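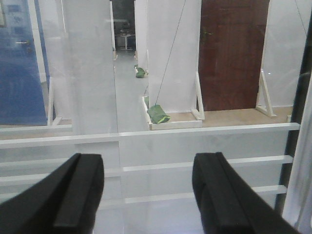 Clear panel in front of a white rack: haze, smudges, and partition bracing
Workshop and Studio Fit-Out > Partitions and Screens

hkao_fitout
I have a clear panel standing in front of a white rack and I want it to look clear. At the moment everything behind it reads as washed out. The rack rail and the two thinner bars under it show up as soft stripes, and the partitions farther back lose their edges. There are smudges on it as well, but the haze is there between the smudges too.

I did not install it and have no paperwork, so I can't say whether it is glass or acrylic. Cleaned so far with a microfiber cloth and plain water. No change I could measure by eye.

Second question, same room. The space is divided with tall white panels, with a triangular bracket at the foot of the one near the blue door. Is one bracket per panel normal for this height?
Ho-yin

meron_dan
Identify the material before anything else. Tap it with a knuckle. Glass gives a short, hard sound and feels cold. Acrylic is duller and warms under your hand in a few seconds. If you can get at an edge, acrylic scratches with a pin and glass won't.

Don't use ammonia cleaner until you know. On acrylic it can cause fine crazing, and that doesn't polish out well.

rackandrail
Half of this is probably lighting. White rack, white partitions, pale floor: any clear sheet will pick up reflections from that lot. Hold a black cloth behind the panel and look again. If the haze goes away against black, the surface is dirty or scratched only where you still see marks. If it stays gray, you have a film or abrasion.

meron_dan
I'd read that test the other way. Film and fine scratches scatter light, so they show up more against black. Against white they hide. Shade the front as well or you'll be looking at your own shirt.

rackandrail
Fair, I wrote it badly. Gray against black with the front shaded means a surface problem. Clean black means reflections. Same test.

Fung-ping Kan
For film, use lukewarm water with a few drops of dish soap, two cloths, one wet and one dry. Rinse first so grit doesn't get dragged across. Work top to bottom and change the water when it clouds. We do the screens at Iresano this way every March and it is enough for anything that isn't abrasion.

I disagree with using microfiber dry. A dry cloth on acrylic builds static and pulls dust straight back.

On the bracket: it depends on how the panels are joined. If they are linked at the top or meet at a corner, one foot bracket on a run can be fine. A freestanding straight panel wants support on both sides. Weight on the bracket helps. Is the green thing on the floor down the corridor a sandbag?

hkao_fitout
Didn't put it there, will look when I'm next down that end. The panels are joined at the top with plastic clips, 20 mm wide, one per joint.

Tap test done. Dull sound, warm to the hand. Pin marks the edge. So acrylic.

arnska_parts
Clips that size locate a panel. They don't carry side load. The Arnska system has a steel top channel for exactly this reason. I'd brace both sides of any panel next to a door, especially one with a lever handle that people lean on while carrying things. A door closing hard moves a light partition more than you'd expect.

Fung-ping Kan
Both sides narrows the walkway, and that corridor already looks tight. A foot sticking into it is a trip point. I would put the second bracket on the rack side and leave the passage alone.

arnska_parts
Only works if there's floor free on the rack side. Measure it. Ours project 14 inches.

hkao_fitout
Soap and water done, two passes. Then the black cloth with the front shaded, at 4 p.m. so the daylight was low. Smudges gone. Faint gray remains in the middle section at hand height, the rest is clean black. I take that as abrasion where people have wiped it dry.

meron_dan
Agreed. Plastic polish, fine grade, small circles, one patch first. If the patch isn't better after 20 minutes, stop and price a new sheet. Liu cut to size and will drill it if you send a drawing.

rackandrail
Leave it. Faint gray at hand height on a screen in front of a rack is not worth a new sheet.

hkao_fitout
Will try the patch. The bracket is going on the rack side if the floor measurement allows it.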